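Home About Recipes Sewing Room Archive Contact

The Great Fabric Reckoning

September 2024

So I finally did it. I pulled every single piece of fabric I own out of the hall closet, the guest room, the trunk of the car and (don't judge) the bottom drawer of the oven, and I piled it all up in the living room to see what I was dealing with. My husband came in with his coffee, looked at it, and went right back out to the porch. He stayed out there quite a while.

I've been sewing since I was a kid and I have never once thrown out a scrap bigger than a playing card. My grandmother didn't either. She had a cedar chest full of flour sacks and men's shirt backs, and when she passed my aunts fought over the chest and gave me what was in it, and I still think I got the better deal! Some of those shirt backs are in the quilt on my bed right now. The blue ones have gone so thin you can read through them.

But there's saving and then there's whatever I've been doing. The trouble started when Clandik closed. If you live around here you remember Clandik, the fabric store out past the feed mill with the awful parking lot. They had a going-out-of-business sale that lasted most of a year, and every time I thought it was over they'd drag more bolts up from the basement and knock the price down again. I bought corduroy. I bought eleven yards of a mustard upholstery fabric that I can't even look at before lunch. I bought zippers by the pound, which is a thing I didn't know you could do, and I'd do it again tomorrow.

Anyway, sorting. My friend Jade Inskip came over on the first day to help, and her method is to hold a thing up and say "What is this going to be?" and if you can't answer before she gets to five it goes in the giveaway bag. I lasted through one and a half boxes. I told her the mustard was going to be a slipcover. She asked for what. I said a chair. She said which chair, and well, the mustard went in the bag. (I took a yard back out after she left. It might be a nice tote!)

What I ended up with is a system that probably only makes sense to me. Cottons go by color, everything else goes by what it feels like. I tried sorting it all by fiber content the way the books tell you, but half of mine came from yard sales and who knows. You can do a burn test, where you snip off a thread and light it and see if it smells like hair or paper or plastic, and I did that at the kitchen sink for an entire afternoon. My eyebrows are fine. The sponge is not.

Then the buttons. I have more than 3,000 buttons, and I know that because my niece was here for a long rainy weekend and decided she was going to count them, and she did, into muffin tins. She's seven. She quit for grilled cheese and came back to it. I paid her five dollars and she picked out a glass one shaped like a strawberry to keep, and I've missed it every day since.

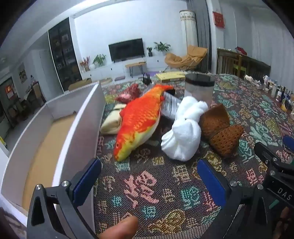 The last big question was what to do with the remnants, the pieces too small for a shirt and too nice for the rag bag. I've got 100 of them set aside for a quilt along with the Strickland group, who meet in the library basement and are a much tougher crowd than you'd expect. Everybody brings a stack of squares and you trade, and the first time I went I got talked out of my best florals by a woman who I swear was half asleep. I'm going back in with my guard up.

The small small stuff I'm chopping up for stuffing. It makes a heavier filling than the bagged kind, good for doorstops and pincushions, less good for pillows unless you like sleeping on a sack of potatoes. Cut it finer than you think you need to. If you leave strips in there they wad up and you get lumps, and no amount of punching gets a lump back out.

I still have the wools to go through, and I'm putting that off until the weather turns, partly because I'm itchy just thinking about it and partly because I found one moth. One! I've put the whole bin in the chest freezer under the peas. If anybody has a cedar block they swear by, leave me a comment, and if anybody local wants ten yards of mustard upholstery fabric, it's in a bag on my porch and you don't even have to knock.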